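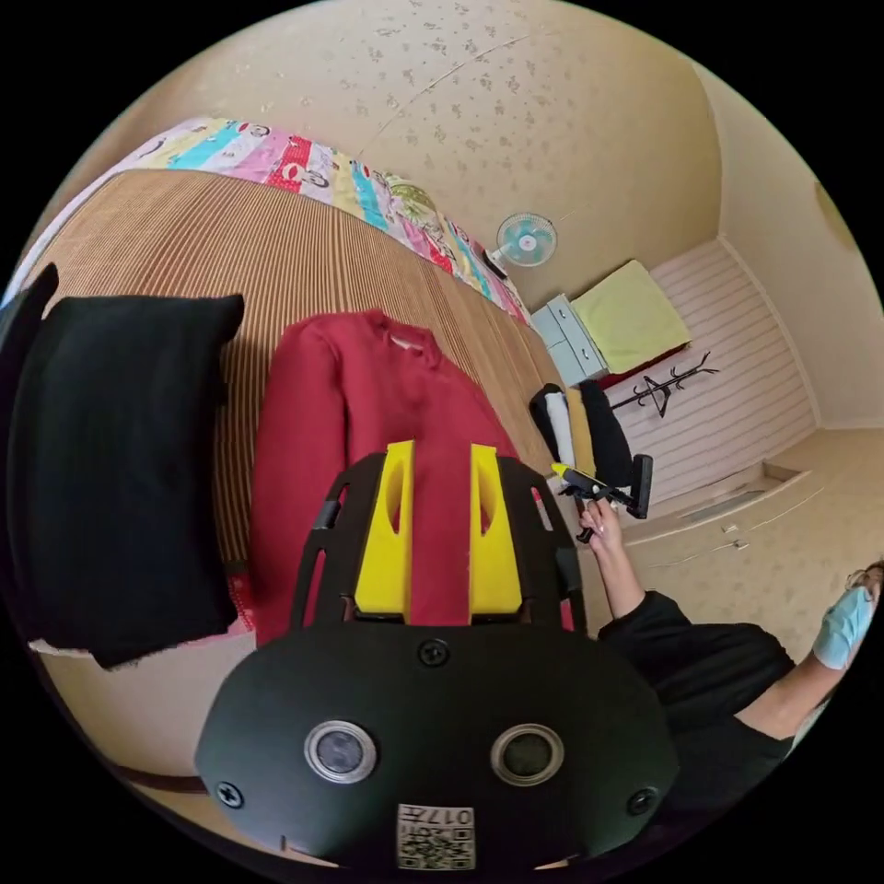 A manutenção de uma pinça manual devia ser feita por quem a usa. Defendo isto há algum tempo na Broltholm e continuo em minoria.

O plano atual manda recolher as pinças em setembro e enviá-las à Foley para revisão. São 202 unidades, e cada uma fica fora de serviço 17 dias. Para uma peça cujo desgaste está quase todo nos dedos, parece-me demasiado.

Os dedos amarelos são a parte que toca na roupa. Uma camisola de malha pede pouca força, mas pede dedos alinhados: se um fecha mais alto do que o outro, o tecido torce e a dobra sai enviesada. Quem passa a manhã a dobrar roupa sente isso na mão muito antes de aparecer num relatório. As lentes são outro caso simples. Ficam logo abaixo dos dedos, apanham cotão, e um pano seco no início de cada turno resolve.

Mairéad Ó Ceallaigh, que escreveu o plano, responde que um parafuso mal apertado desloca a calibração e estraga um dia de registos. Tem razão quanto aos parafusos da face frontal – nesses eu também não deixava mexer. Mas trocar um dedo não obriga a tocar neles.

Proponho uma divisão clara. Dedos, limpeza e verificação do fecho ficam com o operador, com uma folha presa ao número da etiqueta. Lentes soltas, corpo e eletrónica vão para a oficina. A revisão geral passa a fazer-se às 2000 horas de uso, em vez de numa data fixa.

Eoin Ní Mhurchú já trabalha assim em Mirgate, com dedos de reserva na gaveta da bancada. Gostava que começássemos por copiar a gaveta.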